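Care of Light-Colored Work Surfaces
Household Guidance, Skyrme Residence Services

Residents are asked to read this page before using any cleaning product on a white or off-white table, counter or desk. Damage caused by the wrong product is charged at the rate given in the tenancy schedule.

Daily cleaning
Wipe the surface with a soft cloth dampened in warm water and a small amount of dish soap. Follow with a second cloth and clean water, then dry. Soap left to dry on a matte finish leaves a dull film that attracts dirt, and most complaints of a "gray" table are traced to it.

Do not use scouring powder, steel wool or the green side of a kitchen sponge. A matte surface that has been scoured will take on a shine in that spot, and the shine cannot be removed.

Stains
Coffee and tea: apply a paste of baking soda and water, leave for 5 minutes, and wipe away without pressure.

Ballpoint ink: dab with rubbing alcohol on a cotton pad. Test first on the underside. Work from the outside of the mark toward the center.

Turmeric and curry: wash as usual, then allow daylight to reach the mark. Yellow stains of this type often fade over several days. Bleach is not permitted in furnished apartments.

Candle wax: let it harden, lift it with the edge of a plastic card, and wash the remaining trace with soap and warm water.

Cleaning solution
A general solution may be mixed from 1000 ml of water and one teaspoon of dish soap. Label the container and discard what is left after a week. Never combine products containing bleach with vinegar or ammonia.

Heat and moisture
Place a trivet under all pans, including those that have cooled for some time. Standing water should be dried at once along seams and edges, where swelling begins. Swollen edges are not repairable and the whole top must be replaced.

Replacement cloths and felt pads are kept at the Iria Building desk and may be collected on Thursday. Quote item 393 for cloths. Residents of the Bola Building should use their own desk.
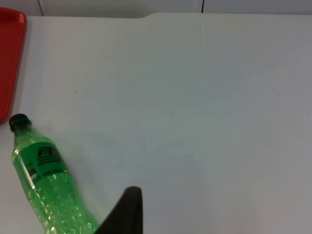 Felt pads should be fixed under lamps, trays and small appliances before these are set down, and replaced when they become thin or gritty. Lift objects when moving them, and do not slide them across the surface.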